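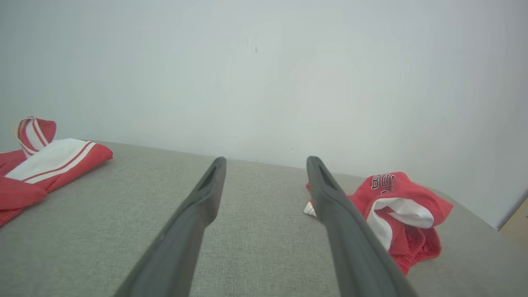 1/
冬物ニットの手入れについて、自分用の記録も兼ねて書いておきます。2025年9月12日に衣装ケースを開けて、去年しまったセーター類を全部出しました。洗い方、毛玉、虫食いの穴の直し方、しまい方の順です。長いので気になるところだけどうぞ。

2/
先に前提。私は服飾の仕事をしているわけではなく、ただニットを長く着たい人です。いちばん古いカーディガンは祖母のもので、年数はもうわかりません。家の洗濯機は縦型、風呂場は狭い、ベランダは西向き。環境が違えば合わない方法もあると思います。

3/
出したらまず広げて、明るい窓際で一枚ずつ透かします。電灯の下だと小さい穴は見落とします。見る場所は脇、袖口、肘、首の後ろ、裾のリブの境目。虫は食べこぼしや汗の残ったところから食べるので、前身頃のお腹のあたりも見ます。

4/
今年見つかった穴は、紺のクルーネックの左肘と、ベージュのVネックの裾。紺のほうは虫ではなく擦れです。擦れは周りの糸が薄くなっていて、虫は周りがしっかりしたまま急に糸が切れている。この違いで直し方が変わります。

5/
穴には安全ピンを付けておきます。洗っている間に編み目が走るのを防ぐため、目が外れかけているところは先に木綿糸で仮に拾っておく。ピンは錆びないものを。前に古いピンで茶色い点を付けてしまい、それは最後まで落ちませんでした。

6/
洗いの話。私はしまう前に必ず洗って、出したときは状態を見て決めます。匂いがなく、触ってべたつきがなければ風を通すだけ。ケースの匂いが移っているものと、首まわりが黄ばんできたものだけ洗い直します。今回洗い直したのは薄手のものばかりでした。

7/
洗剤はBralentのウール用。詰め替えが近所で1039円でした。去年の値札の写真を残していなかったので上がったのかどうかは不明。香りがほとんどないので使っています。おしゃれ着用なら他のものでも困らないと思います。

8/
水温は30度以下。手を入れて少し冷たいと感じるくらいにしています。お湯のほうが汚れは落ちますが、温度そのものより、洗いとすすぎで温度が変わるほうが縮みに響くという実感があります。だから洗いもすすぎも同じ蛇口の水です。

9/
洗面器だと狭くて折り目がつくので、衣装ケースの蓋の深いほうを使っています。水を張って洗剤を先に溶かし、裏返して畳んだニットを沈める。上から手のひらで押して、離す。それを二十回くらい。揉まない、こすらない、持ち上げない。

10/
持ち上げないというのが案外忘れます。水を含んだセーターは重くて、肩を持って引き上げると自分の重さで伸びます。移すときは下から両手ですくって、ざるに載せる。大きめのざるが一つあると作業がだいぶ楽です。

11/
すすぎは水を替えて二回。泡が少し残っていても気にしすぎない。何度もやるとそのぶん繊維が絡みます。柔軟剤は使わない年と使う年があって、今年は使っていません。静電気が気になるアクリル混のものには少しだけ入れてもいいと思います。

12/
脱水は洗濯機でネットに入れて三十秒。時計で見ています。そのあとバスタオルの上に広げ、タオルごと端から巻いて、上から体重をかけて押す。巻いたまま五分置いておくとタオルがかなり吸います。厚手ならタオルを替えてもう一度。

13/
干すのは平干し。平干しネットを持っていない人は、物干し竿を二本並べてその上に渡すか、風呂の蓋にタオルを敷いて置いてもできます。蓋の場合は途中で裏返さないと下の面がいつまでも乾きません。日陰で、扇風機を遠くから当てます。

14/
干す前に寸法を戻します。洗う前に身幅と着丈をメジャーで測って紙に書いておき、濡れているうちにその寸法になるよう手で整える。リブは横から寄せて縮める。この一手間を入れるようになってから、丈が変わって着なくなる服が減りました。

15/
毛玉の話。取るのは完全に乾いてから。電動の毛玉取りも持っていますが、細い糸のセーターには使いません。今は馬毛と豚毛の混ざったブラシでとかして、残ったものを小さいはさみで切っています。引っ張ってちぎると、そこからまた新しい毛が出てきます。

16/
ブラシはNollholmのもので、買って4年になります。毛先が少し斜めに減ってきましたがまだ使えます。とかす向きは最初に下から上へ、次に上から下へ。最初の向きで毛を起こして絡みをほどき、次で整えます。着た日の夜に十秒かけておくと、あとの毛玉が少なくなります。

17/
電動を使うのは、コットン混と、家で着る厚いものだけ。使うときは平らな台に置いて、皺を伸ばしてから浮かせぎみに当てます。前に手で引っ張りながら当てて、縫い目の端を切りました。袖の縫い目と脇の縫い目の近くは、はさみに替えます。

18/
穴の直し方。虫食いの小さい穴は、同じくらいの太さの糸で目を作り直します。メリヤスはぎの応用ですが、説明を読むより動いている手を見るほうが早い。私はDelia Palmaさんの講座で習いました。市民センターの小さい教室で、月に一度です。

19/
Deliaさんに最初に言われたのは、裏から始めなさいということでした。穴の端の目を裏から拾って、針を通す順を一度指でなぞってから刺す。あと、糸は腕の長さより短く切る。長いと毛羽立って、終わるころには細くなっています。

20/
糸の色は、合わせるなら昼の光で選ぶ。店の照明で選んだ紺は、外で見たら紫でした。私は肘の擦れには最初から違う色を使うことにしています。今年は紺に辛子色。Lanskaという糸屋の中細で、一玉1422円。補修に使うには高いですが、残りは靴下のかかとに回します。

21/
擦れて薄くなった肘は、穴になる前に裏から足しておくのがいいです。薄い範囲より目二つ分くらい外側から始めて、縦糸を渡し、横糸を上下に交互に通す。いわゆるダーニング。きつく引くと真ん中がへこむので、少しゆるいと感じるくらいで止めます。

22/
ダーニング用のきのこ型の台は持っていません。お玉の裏でやっています。丸みがあって持ち手もあり、輪ゴムで布を留められる。電球でもできるという話を本で読んだことがありますが、割れたら嫌なのでやっていません。

23/
糸の始末は玉結びを作らず、裏で目に沿って五、六目くぐらせて、折り返してもう少しくぐらせて切る。ウールは着ているうちに馴染むので抜けてきません。綿やシルクは滑るので、長めにくぐらせます。仕上げに布を当てて、浮かせたアイロンで蒸気だけ。

24/
ここで質問が来ていたので。「フェルト化して縮んだセーターは戻せますか」。私の経験では、少し縮んだくらいなら戻ることもあるけれど、編み目が見えなくなったものは戻りませんでした。トリートメントに浸ける方法も一度試して、柔らかくはなりました。寸法はそのままでした。

25/
縮んだその一着は切って鍋敷きと椅子の足カバーにしました。フェルト化した布は端がほつれないので、切りっぱなしで使えます。子どもの頃の冬の手袋も母がそうやって作っていたと、あとで聞きました。

26/
しまい方。春の話になりますがついでに。洗って、乾いたと思ってからもう一日置く。縫い目の重なったところは遅れて乾きます。それから畳んで、重いものを下に。ハンガーには掛けません。ぎゅうぎゅうに詰めると虫よけの成分が回らないので、八分目まで。

27/
虫よけは種類を混ぜない。樟脳と他の薬剤を一緒に入れると溶けて染みになることがあるそうです。箱の説明を読んでください。うちは無臭のもの一種類だけで、入れた月をケースの蓋に書いた紙で貼っています。成分は上から下に降りるので、服の上に置きます。

28/
杉の板やラベンダーの袋も入れていた時期があります。匂いは好きです。ただ虫に対してどれくらい効くのかは、自分の家では判断できませんでした。その年は穴がなかったけれど、入れていない年にも穴がなかったことがあるので。

29/
重さの話を少し。旅行用に持っていく薄手のセーターを台所の秤で量ったら300グラムでした。これくらいだと畳んで鞄の底に入れても苦になりません。Alarcónに行ったときもこれ一枚で朝晩をしのぎました。石の建物の中が思っていたより冷えました。

30/
その旅行で同じ宿だったMaximiliano Medinaさんが、肘に革を当てたカーディガンを着ていました。革は洗うときに外すのかと聞いたら、洗わずに外に吊るしておくだけだという答え。乾いた土地だとそれで足りるのかもしれません。日本の夏を越した服には、私は怖くてできません。

31/
買い足しについて。今年は新しいニットは買わない予定です。紺の肘が終わったら、次はベージュの裾。裾は端なので、目を拾い直すよりリブごと編み直したほうが早いか、まだ迷っています。同じ糸がないのでどこかで色が切り替わります。

32/
編み直しをやったことのある人がいたら、リブを外すときにどの段から切ったか教えてください。手元の本だと一段上を切るとあるのですが、別の本ではリブの最後の段をほどくと書いてあって、図も小さくてよくわかりません。

33/
追記。7/の洗剤の量を聞かれました。私は水四リットルに表示どおりのキャップ量です。多く入れてもすすぎが増えるだけでした。

34/
追記2。ブラシの手入れは、使い終わったら目の粗い櫛で毛を抜いて、風通しのいいところに吊るすだけ。水洗いはしていません。11月に入ったらコートのほうもやるので、そのときコートのブラシのことも書きます。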